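Blog > Music > Home Recording

Print | E-mail this page

Mixing track 9, again

So I thought the Zunis record was finished back in April, and then I played it in the car and the bass just swallowed everything!
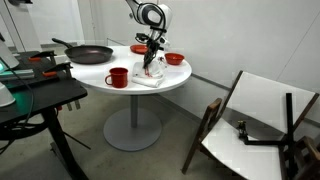 Brândușa Ciobanu wrote back that the bass was fine and I should be looking at the two guitars, which were both sitting in the same spot and fighting the vocal. I sulked for an evening (I really like those guitars) and then muted one of them in the second verse. She was right, of course — the whole song opened up.

That leaves 11 songs, and "Cordero" is still the long one. I cut the intro in half and kept the organ drone, mostly because it took me all night to play it without a wrong note. "Boltitz" has a new ending too, with the drums dropping out before the last chorus — I'm so happy with that one!

Next up is the running order. I want "Sirkenex" to open, but it's pretty slow, so I may start with something louder and save it for side two.

Last updated: April, 11 p.m.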